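Is a self-catering place with a shared laundry a pain for a full week?

3 min read

Hi all! We're looking at a week in Lomthorpe in April, two adults and my mother-in-law, and I've gone back and forth on this so many times that my husband has stopped answering me.
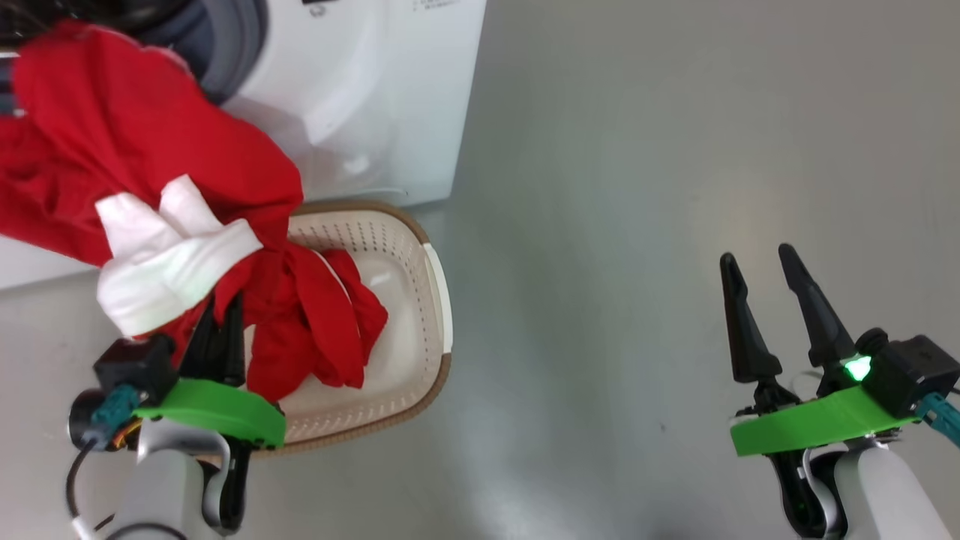

The choice is down to two places. One is a small guest house called Plumlow, breakfast included, towels changed every day, the whole bit. It comes out at 158 a night for the family room. The other is a self-catering apartment up the hill at 107 a night, with a proper kitchen and a balcony, but you share the laundry room and the garden with the other apartments and there's no daily cleaning. Over a week the difference would pay for a lot of dinners.

My worry is my mother-in-law. She's fine on her feet but she doesn't love stairs, and the listing for the apartment says "a few steps to the entrance" which could mean anything. She also likes a real breakfast at a real table (she has opinions about toast). On the other hand she goes to bed at nine, and in a family room that means we all go to bed at nine!

Has anyone stayed in either one? And is April too early for a place like that, are the cafes even open?

Lavanya Raju

Aivar Jaunzems

Stayed at Plumlow two years ago. Breakfast was good, room was small. Parking is on the street and it fills up by 6 pm. Cafes were open when we went but that was summer so can't help you there.

Helju Juška

Oh, I can help with this one, we've done the apartment twice and we're going again! We're the sort of people who spread out, shoes everywhere, half a jigsaw on the table, so a single room with all of us in it would finish me off by the second night.

The steps first. When we stayed there were 17 of them from the road up to the front door, with a handrail on the left going up, and then the ground floor apartments are flat once you're inside. So ask for ground floor and ask in writing. The first time we didn't, and we got the top one, lovely view but my knees remember it. If you have bags, drive up the back lane and unload there. It looks like somebody's private driveway but guests can use it, just move the car afterward or the man next door will come and stand beside it.

The shared laundry was no trouble at all. There's a sheet on the door where you write your name by a time, and both times I went down before breakfast and had it to myself. Bring your own detergent, the little packets they sell at the desk cost more than they should. I'd do one wash in the middle of the week and pack half of what you were going to pack. The garden is shared too but most people seem to go out for the day, so you'll get it in the afternoon if you want it.

For breakfast, walk down to Ķēniņš, the bakery on the corner by the bus stop. Go before nine for the dark rye, it sells out. They have four tables inside and they do eggs, and your mother-in-law can have her toast cut as thick as she likes. We were there in April one of those times and it was open every morning. The ice cream place and the boat hire were still shut, and evenings were cold enough that I wore my coat to dinner.

One more thing, read the part about the deposit. They held 476 on my card when we arrived and it took a good while to drop off again, so don't use the card you need for groceries like I did. Also there's no toaster, or there wasn't, so maybe email them about that before you tell your mother-in-law anything!

Aigars Luik

Agree with the ground floor advice. I'd add that you could ask Plumlow about two smaller rooms instead of the family one. They quoted us for it once when my brother came along and it wasn't as bad as I expected, although I don't have the email any more so don't hold me to that. Out of season they were open to a bit of haggling if you phoned. Online you just get the one price.

Contact us | © Skillwood Community Help | Back to top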